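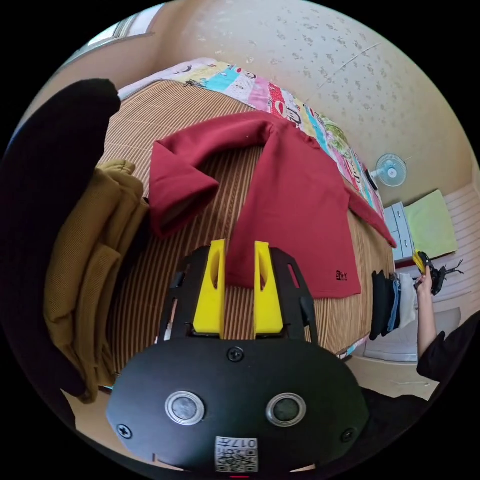
How to fold a long-sleeved top on a bed mat

A bed is the easiest place in the house to fold clothes, as long as the surface is firm. A bare quilt gives too much and the folds slide around. A woven mat laid over the bedding fixes that. It lets you pull a sleeve out straight without dragging the whole bed with it, and it keeps a big red top from getting lost in a patchwork quilt.

These steps are for sweatshirts, sweaters and long-sleeved T-shirts. Hooded tops need a different fold, covered on the page about hoodies.

What you need

A mat that covers most of the bed. Bamboo, straw or a tightly woven cloth mat will do.
The clothes, fully dry.
A drawer or shelf measured beforehand. My Famholm drawer is 13 inches deep from front to back, so I fold to a little under 12.

Step 1. Smooth the mat

Lay the mat over the quilt and press out the lumps with the flat of your hand, starting in the middle. Tuck any loose bedding underneath. Let some of the quilt show along the top if the mat is short. You only need enough flat space for one top with both arms out.

Step 2. Spread the top

Drop the garment on the mat and find the neck first. Put the neck toward the far side of the bed and the hem toward you. Take hold of the hem at both side seams and give it one light tug. If there are creases across the chest, lift the hem an inch or two and lay it down again. Pressing creases with your palm mostly moves them somewhere else.

Step 3. Straighten the sleeves

Sleeves are where most folding goes wrong. Cuffs turn back on themselves, and a bent cuff makes a hard lump in the stack later.

Pinch the cuff at its very end and draw it straight out from the shoulder. Don't grab the middle of the sleeve. Once the cuff is flat, run two fingers back along the arm toward the shoulder seam. Do the same on the other side. If one sleeve comes out twisted, the underarm seam will show on top - roll it back under before you go on.

Check the body again after the second sleeve. Pulling on a sleeve often bunches the fabric below the collar, and you may find a thick band running across the upper part. Hold the collar with one hand and draw the hem down with the other until the band is gone.
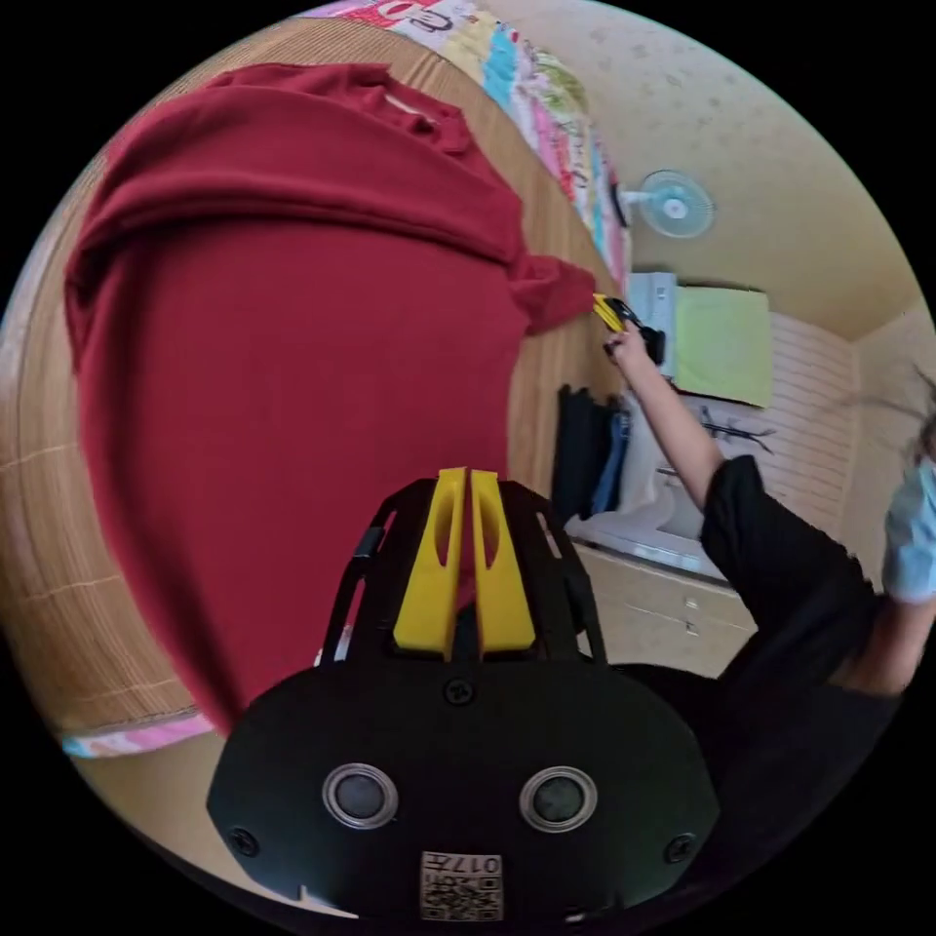 Adi Latuheru wrote in to say that thick knits should have the sleeves crossed over the chest first, with no side folds until that is done, or the shoulders stretch. I have tried it on two wool sweaters and agree. For cotton, keep to the order below.

Step 4. Fold in the sides

Bring one side in toward the middle, sleeve and all. The fold should run from the shoulder, a couple of inches out from the collar, straight down to the hem. Turn the sleeve back at the shoulder so it lies down the length of the body. Repeat with the other side. The two edges can meet or overlap a little. You should have a long rectangle with the collar at one end.

Step 5. Fold up from the hem

For a shelf, fold the hem up to just below the collar and then fold in half again. For a drawer where the clothes stand on edge, fold in thirds. Run your hand over it once to let the air out.

Step 6. Move it off the mat

Slide your whole hand under the folded top and carry it flat to the pile. Turn every piece the same way, folded edge to the front.

Care of the mat

Shake the mat outside when you are done and roll it along the slats, never across them. Mine is a Wendora and the stitching has started to go on one side where I used to fold it in half. Store it standing up in a closet.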